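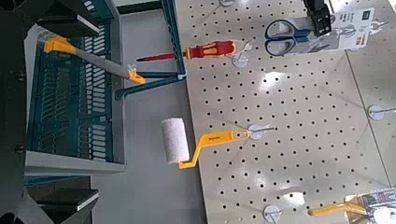

Wrist camera drifting off the pegboard hooks after every regrip

pegboard_candela
6 March 2021

Hi all, I look after the hook-picking cell at Joltcombe and I'm losing my patience with it. It's one arm on a pedestal, two-finger gripper, small camera bolted beside the fingers, and its whole job is taking hand tools off peg hooks and hanging them back up. Perforated board, metal hooks, round white discs at the base of each hook. The arm finds the disc, works out where the hook is and goes in.

For the first 140 cycles after I calibrate, it's lovely. Then the approach starts creeping to one side and by 230 it's nudging the thing it's supposed to grab. Recalibrate, fine again, same story. I've swapped the camera cable and re-torqued the pedestal bolts. What am I missing?

Candela

hafgrethe
Camera bracket. Is it the stock Hindis one with the single screw? Ours did exactly this. It rotates a hair every time the fingers close hard, and you'd never see it by eye. Put a witness mark across the bracket and the flange with a paint pen and look at it again at the end of a shift.

ilker_k
I'd look at the lighting before I touched any hardware. White board, white discs, shiny spots wherever a lamp hits the panel... the disc finder is going to latch onto a glare spot sooner or later. And all those little black holes look the same, so if it's one hole off it has no idea.

hafgrethe
@ilker_k glare would give her random misses though. She's describing a slow creep in one direction that goes away when she calibrates. That's something moving.

ilker_k
Not if there's a window in the room and the sun is moving. I chased "mechanical drift" for most of a month and the fix was a blind. Just saying.

pegboard_candela
No window, sorry İlker! It is the single screw bracket, yes. Marking it now. The lamps are a fair point anyway, I do get glare on the panel and I've been meaning to turn them down.

nanna_d
Which tools go wrong first? We hang much the same sort of stuff and the small paint rollers were always the worst — the bent handle swings on the hook, and if the gripper brushes it the roller is still rocking when the next picture gets taken. We put a 5 second wait in after any contact. Slow, but the misses dropped a lot. Screwdrivers never cared.

pegboard_candela
Rollers, then carded scissors! I'd been blaming the cards.

kolbrun_h
Please don't add waits everywhere, that just hides it. Do a check pose instead. Stick a printed target on the end of the rack, send the arm there every 20 or so picks and log the offset. If the number climbs steadily it's the bracket or the fingers. If it jumps, you hit something. Ours writes to a plain text file and it has saved me more hours than any part I ever bought.

Also look at your finger pads. Rubber ones wear on one side and then the tool gets pulled over as they close. We change them at 700 cycles whether they look bad or not.

nanna_d
I didn't say everywhere, I said after contact :) But yes to the check pose.

pegboard_candela
OK, update. The paint pen line on the bracket had split by the width of the line itself, so Grethe gets the prize. I drilled it for a second screw and put in a dowel pin, threadlocker on both, then redid the hand-eye calibration. Pads were worn on the left too, so Kolbrún gets half of it. New Jinow pads are on. Check pose is running and the offset is flat past 230, which I've never had before.

Lamps are turned down as well, before İlker asks.

ilker_k
So we'll never know if it was the lamps.

hafgrethe
It was the bracket.

kolbrun_h
Did you redo the tool center point after the pads? New ones sit a little prouder than worn ones.

pegboard_candela
...I did not. Going back out there now.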